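Evaluation of the Pletis Two-Arm Kit for Folding Clothes

Clodagh Gilmartin, Eoin Buckley, Cirilo Espinoza

4. Setup and test task

The Pletis kit is sold to schools as a set of printed parts, servo motors and wiring for two small arms. Our department ordered one in April. Assembly took our group five lab sessions, two more than the seller's guide suggests. Most of the extra time went into wiring – the guide shows the cable order for one arm only.

We chose T-shirt folding as the main task. The arms were set up on opposite sides of a white table, each with its own wrist camera. Eoin wrote the control script and Cirilo kept the log. We recorded 211 attempts in total.
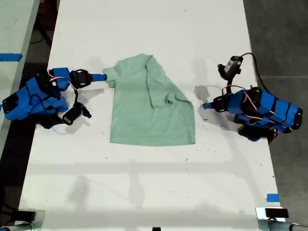

Figure 3. Folding task with a light green T-shirt, right sleeve across the body, left gripper at the left sleeve.

Sleeves were the hardest part. The fingertips are smooth and thin fabric often slipped out when an arm lifted too fast. Lowering the speed setting helped, but a full fold then took about 3 minutes. The body of the shirt gave less trouble.

The servos got warm in long sessions and we had to stop twice to let them cool. Support from the seller was good – Naidoo, the dealer in Pavby, replaced one faulty motor free of charge.

Costs and the parts list are in Section 5.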